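Bin picking, four items, brush is the problem
Club Projects > Arms and Grippers

trarkent_7
Our club run is Oct 28, 2026 and the arm is over the blue hairbrush again. The handle end sits nearly against the right wall.
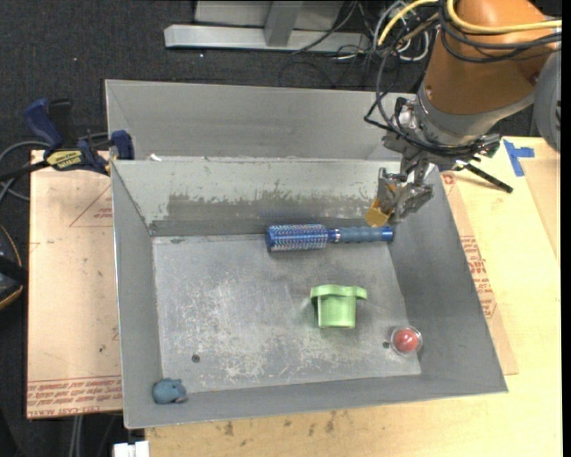 Category: Grasp planning
Replies: 3

bostell98
Go for the bristle end. More room on that side.

harkivum
Bristles are a terrible thing to pinch. Take the green one first, then sulk about the brush.

trarkent_7
Maribeth Castillo scores by order, brush first. I did ask.

bostell98
Then bristles it is. My condolences to your fingertip pads.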